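The last good loaf in Undircombe

Main street, 5.40 in the morning, and there's a queue. Nine people, two dogs, a bloke asleep on his feet against the post office wall. Boychuk Bakery opens at six and the rye is gone by half past. Miss it and you're driving to the supermarket out on the highway, 69 kilometres there and back, for something that tastes of the bag.

This is what bread has come to in a lot of small towns. One shop. One oven. One family deciding whether they can face another winter of it.

Undircombe used to have three bakeries. The oldest shut when the railway did. The second one went to pies, then to hot chips, then to a For Lease sign that's faded so badly you can't read the number. Boychuk hung on. Wood oven, brick, built by hand and relined twice. It takes most of a night to heat and it's in a foul mood when the wind's from the south.

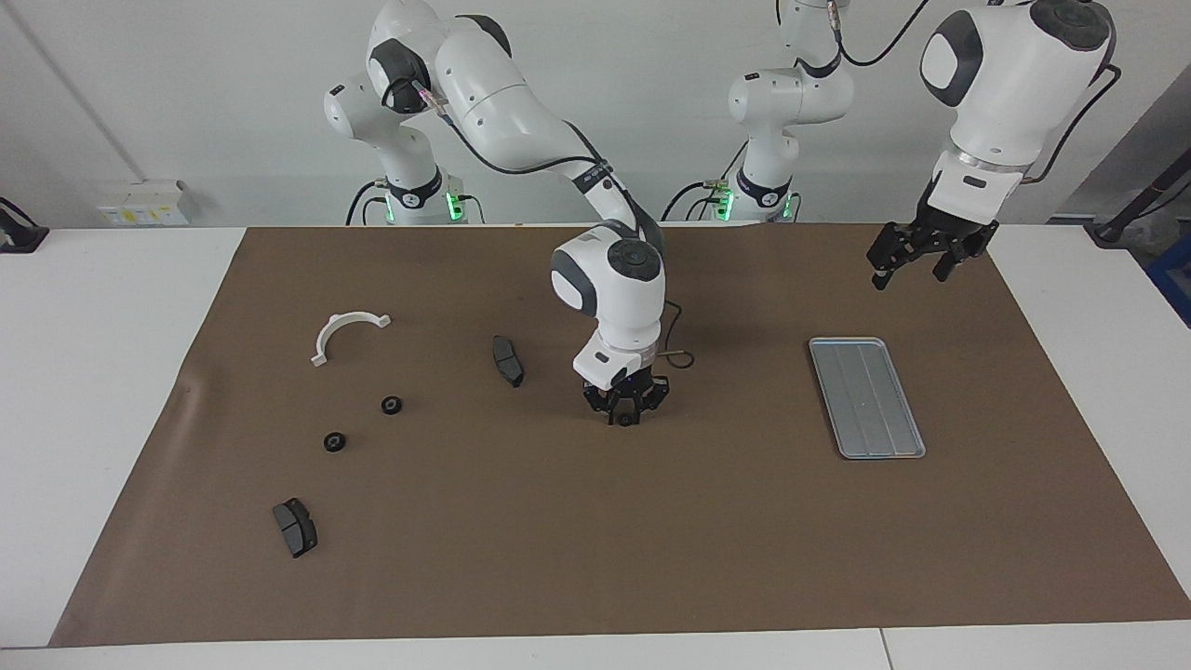

Flour is the first headache. The shop buys from Flollar, a small mill up the valley that still runs stones, and stone-ground flour won't sit still. One sack drinks water like a camel, the next one turns to soup. You adjust. You poke it, you add a handful, you wait. The bakers here don't write much down and the recipe card for the rye, which I was allowed to hold for a moment, says "water — enough."

Price is the second one. A sack costs a lot more than it did, wood costs more, and people who'll happily pay six dollars for a coffee and a biscuit go quiet over the same for a loaf that lasts untill Friday. The shop put the rye up by fifty cents last August. There were letters. Somebody wrote to the paper.

What you get for the money

A crust you have to commit to. Dark, nearly black on the shoulders, a bit bitter. Inside it's damp and close and sour, with caraway if you ask for the caraway. Better on the second day. Best on the third, toasted, too much butter.

The white tin loaf outsells it three to one and is perfectly nice. Kids want it. Sandwiches want it. I ate half of one in the car and have no regrets, though the seat does.

In a good week the oven turns out 600 loaves, more before Easter, when the whole district seems to remember it has a grandmother. Some go to the Grindov Hotel, where they come out with soup whether you ordered soup or not. A few go on the school bus with the driver, for the farms past the river. No delivery fee. He gets a fruit bun.

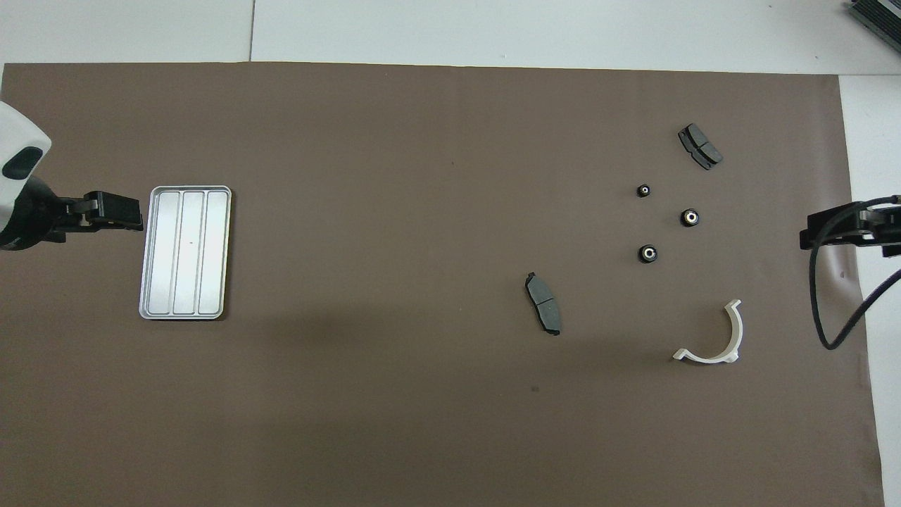

Who does it next

Hard question, and it got me a shrug. The hours are rotten. Start at eleven at night, finish when everyone else is having lunch, asleep by four in the afternoon with the curtains pegged shut. Two apprentices have come and gone since the new roof went on. One liked the work and hated the dark. The other one moved to the coast and makes doughnuts — good ones, apparently.

There's been talk of a gas oven. Quicker, cheaper, a lie-in till two. The queue is against it, naturally. The queue doesn't have to split the wood.

I'd back them either way. A town with a bakery has somewhere to be at six in the morning, and you hear things in that line: who's selling, who's crook, whose fence is down. I learned more standing out there in the cold then I did in two days of ringing people up.

If you're going: open Tuesday to Saturday, cash prefered, park on the hill side. Bring your own bag. Ask for the rye first and make small talk after.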